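Store credit vs. refund after canceled order – anyone gone through arbitration?
Consumer Rights and Complaints > Retail and Home

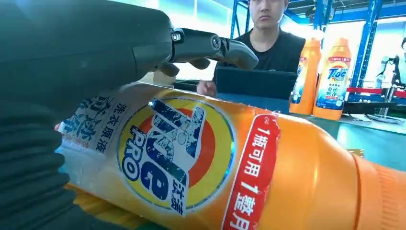

Original post

hallvard_k
Posted September 15, 2023

I ordered a set of bookshelves and a desk from Planwood in July. Total came to $1,857 with delivery. The confirmation said delivery within 28 days. Day 28 came and went, and on day 31 I got an email saying the desk was out of stock and the "order has been adjusted." I wrote back the same day and canceled the whole thing, because the desk was the reason I placed the order.

They accepted the cancellation in writing. Then they issued store credit for the full amount minus a $95 "processing and restocking" charge. Nothing had shipped. I asked for the money back to my card and got a form reply quoting section 5 of their terms, which says refunds on special orders are given as credit.

Two questions. Can they do this when they were the ones who missed the date? And has anyone used the arbitration clause in their terms? It says they pay the filing fee over a certain amount but doesn't say what amount.

Replies

mudroom_deb
Don't bother with arbitration yet. Dispute it with your card company. Goods not received, merchant canceled part of the order. Mine took five weeks with a different store and I got all of it back, including the delivery charge.

One thing: do not use any of the store credit. Once you spend even a little of it the bank may say you accepted it as the refund.

hallvard_k
I haven't touched it. It's sitting in my account on their site. Should I write and tell them I'm refusing it?

mudroom_deb
Yes. Short email, keep a copy.

Natsumi Imai
I worked in returns for a furniture seller for several years (not this one). A restocking charge on something that never left the warehouse is usually put on automatically by the system. A person with the right access can take it off. Ask for the $95 to be reversed as a separate request from the card refund. If you ask for both together the ticket goes to one queue and gets one answer.

The credit part is harder. They will say you agreed to the terms at checkout.

tollgate44
He did agree to the terms at checkout. I know that isn't what people want to hear. If section 5 says credit for special orders and this was a special order, that's the contract. People click through and then come here.

mudroom_deb
In the US there's a federal rule on mail and internet orders. If the seller can't ship in the time it promised it has to ask you to agree to the delay or give you a refund. Store credit isn't a refund when you paid by card. Store terms don't get around that.

tollgate44
That rule is about the shipping date. His confirmation gave a delivery date. And he says special order. Was it made to his measurements? That could matter.

hallvard_k
The shelves are a stock size. I picked a finish from the drop-down. The desk is a regular item called the Gravdale and it's back on the site now for more than I paid. Nothing on the product page says special order. It's only in the email they sent after I canceled.

tollgate44
OK, that's different. If the words "special order" weren't there when you bought it, I'd push on that. Get a copy of the page as it was in July if you can.

Lucienne Ferrand
Same company, different item. I had a Vokside wardrobe canceled on me in the spring and got the same email about credit. I filed a complaint with my state attorney general's consumer office. It was an online form and took me half an hour. I attached the order confirmation, the cancellation email and a one-page list of dates. The store called me before the state office did and put the money back on my card. They kept the delivery fee and I let it go.

I can't say it was the complaint that did it, but they had ignored four emails up to then.

csonka_flats
I'd go small claims. Check the terms first, since a lot of arbitration clauses leave small claims open. $1,857 is under the limit in my state, and I think in most of them. Filing fee here is modest and you get it back if you win.

mudroom_deb
Small claims is fine but the card dispute costs nothing and has a deadline. Do that first. If he waits on a court date he may miss it.

csonka_flats
Fair. I'd still send a demand letter now. Certified mail, amount owed, date you want it by.

Natsumi Imai
If you send a letter, address it to the registered agent and not to customer service. You can look up the agent on the secretary of state's business search.

hallvard_k
Thanks all. The terms do leave small claims open, I just read them again. So here is the order I'm going in: email refusing the credit, separate request on the $95, card dispute tonight, state complaint over the weekend. I'll hold off on the letter until the bank answers.

Lucienne, did you give them a deadline in your emails?

Lucienne Ferrand
Only in the last one. Ten business days. They called on the eighth.

tollgate44
Post what the bank says. I'd like to know if they go by the shipping date or the delivery date.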